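Search talks Search Clear

The Bracket Nobody Orders Until It's Gone
Speaker notes, Murali Kulkarni, Kevidura
Slot: 2:00 p.m., after the coffee, before the good speaker

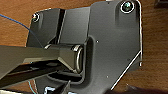

Bracket plate, screws in at the upper end, diagonal edge toward the bottom.

SLIDE 1. Leave it up while people find seats. Somebody will say "nice phone case." Let them. Wait for the door to close.

Open with the phone call. Daklow rings in May, line down, and what they need from us is a plate the size of a sandwich. They have a drawing. The drawing is of a different plate. Pause for the maintenance people to laugh. The designers won't, and that's fine, it's their drawing.

Say what I do: I look after small hardware. Brackets, plates, covers, the stuff listed on page nine under "misc." Our catalog has 1,423 part numbers and 1,045 of them are brackets if you're generous about the word bracket. I am very generous.

Back to the slide. Point at the socket in the middle. Rounded inner corners. Ask the room who has tried to file a square-cornered insert to fit a rounded pocket. Hands. Ask who did it on a Friday afternoon — no, cut that, got nothing at Mavside.

Then the raised lip. Lips are wonderful until you stack the plates. We shipped 300 of an early lipped part to Chacko flat on top of one another, and they arrived having polished each other the whole way there. Chacko were polite. They sent one back in a gift box.

Now the screws. Two heads, different sizes. This is where I get preachy, so keep it under a minute. Every mixed pair of screws means a second driver bit, and the second bit is always in the other building. Sometimes there's a good reason for the mix. Ask for it in writing. (If anyone shouts "poka-yoke," nod and move on.)

Countersinks: say the word slowly, it sounds expensive. The larger head is down in one. Story about the guy at Daklow who used a pan head in a countersunk hole and then added a washer to help. Do not name him. He may be in row three.

The long diagonal edge. My favorite part of any plate. I have sat in 2 meetings where people argued over a chamfer like that for a full hour, and in both of them the answer was that it had to clear somebody's elbow. Write that on the drawing! "Clears elbow." The next person to tidy up the model will straighten it otherwise, and I'll get the phone call.

The narrow slot, upper left. Don't explain it. Ask the audience what they'd use it for and take answers from the back. Last time I got cable, tab, ventilation, and "regret." If it drags, skip to crumbs: any slot that narrow on a shop floor is a container. Bring the dental pick, show the dental pick, do not hand round the dental pick. It didn't come back from Mavside.

SLIDE 2. Spare parts list, the one with everything in the "misc" column. Read three lines aloud in a serious voice. Drink water.

Ask of the room: go home, find the ugliest plate on your machine, and check that the drawing matches it. Both faces. Take calipers.

Questions. If it's about price, that's sales. If it's about lead time, the fire exit is on my left.

4 comments 17 shares

Contact © Kevidura Back to top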